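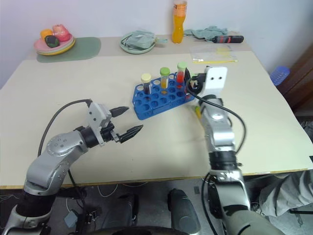 Two silver arms at a cream-colored tabletop, with a plain white wall behind.

Sarkbridge captain Ngozi Usman will sit out the next two league matches after the league's disciplinary panel turned down the club's attempt to have her red card wiped from the books.

Usman was sent off in the second half of last weekend's draw with Urier, a match that had been drifting toward a handshake until she and the Urier left back arrived at the same loose ball with different ideas about who owned it. The referee took a moment, consulted his assistant and reached for the back pocket.

Sarkbridge argued that the tackle was late but not dangerous, and sent in a written statement, match footage from behind the goal and a diagram. The panel thanked the club for the diagram. It then upheld the original decision in a ruling that ran to one paragraph, most of it the address.

The ban starts with the trip to Wieczorek on Saturday, September 5, 2026, and also covers the home match against Platerard, who have not won at Sarkbridge in six visits and could be forgiven for sending the panel a fruit basket.

"I went for the ball. The ball had left," Usman said after training. "I'll watch from the stands and try to keep my opinions at a reasonable volume."

The club was also fined $900, made up of the standard charge for a dismissal and a further sum for what the ruling called "sustained commentary from the technical area." Sarkbridge did not contest that part.

Usman's absence leaves a hole in the middle of a side that doesn't have many spare midfielders to plug it with. She has started every league match so far this season, takes the corners and most of the free kicks, and is generally the one who tells the back four to move up. The coaching staff would not say who gets the armband on the road, except that it will be someone who wants it, which narrows the field less than they might think.

One option is to push a center back forward and hope. Sarkbridge tried that in a preseason friendly and conceded twice before the first water break, though the coaches insist the idea was sound and the afternoon was windy.

Wieczorek have problems of their own. Their first-choice goalkeeper is still out with a wrist injury, and the backup has spent the early weeks of the season punching things she could have caught. They did manage a clean sheet last time out, helped by a crossbar and a visiting striker who hit it twice.

Urier, meanwhile, have kept out of the argument. Their left back finished the match, walked to the bus without help and has been training all week. Asked about the ruling, a club spokesman said Urier had no comment, then added that it was a clear red – and then said again that they had no comment.

Usman is free to play again once the Platerard match is done. Sarkbridge and Urier meet again in November, this time at Urier, where tickets for the away section are already selling faster than usual. The league has not yet named a referee.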